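The Year I Fell for Sliding Pocket Doors

I've lived in my row house long enough to know exactly which doors I hate. The bathroom one hits the linen closet. The bedroom one hits me. So last April, when the hinge on the den door finally gave up, I decided I was done with swing doors and went shopping for pocket doors instead.

My first stop was Odach, a small showroom run by Rosalind Greenberg, and I walked in thinking I'd be out in ten minutes. I stayed two hours! Rosalind has opinions about rollers like other people have opinions about pizza, and she let me push and pull every display panel in the place until my arm got tired.
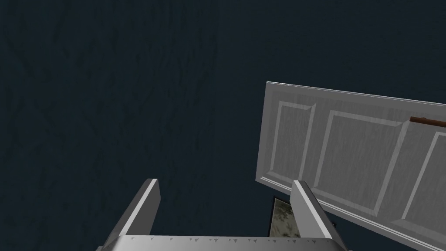 The thing she kept coming back to was the track. You can hang a gorgeous slab on a cheap track and you'll be cursing it by the holidays. The Gisulero kit I liked is rated for 200 pounds, way more than my skinny doors would ever need, but it slides like butter and closes with a soft little bump at the end. The Dewulf version was 105 dollars cheaper and rattled a bit (my husband couldn't hear it, I could hear nothing else).

Then there's the wall. My contractor, Desmond Obi, came over one morning and spent most of his visit knocking on plaster. A pocket door needs a clear cavity about as wide as the door itself, so any wiring or pipes in there have to move. Ours had one old switch box – annoying, but fixable.
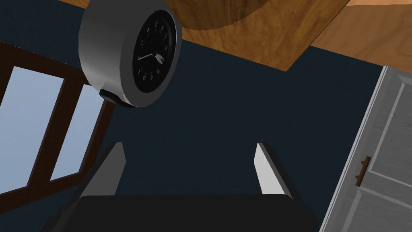

Budget was the next headache. Desmond's quote for opening the wall, framing the pocket and patching it all came to roughly 1,000 dollars before paint, and paint is where I always get carried away. I'd been planning on cream, and now I want a dark navy blue wall, the moody kind that makes a small den feel like a hideout. With a white door sliding across it? I'm sold.

We ordered the Gisulero in the end. Desmond starts on the switch box as soon as the kit gets here, and I've already bought the paint.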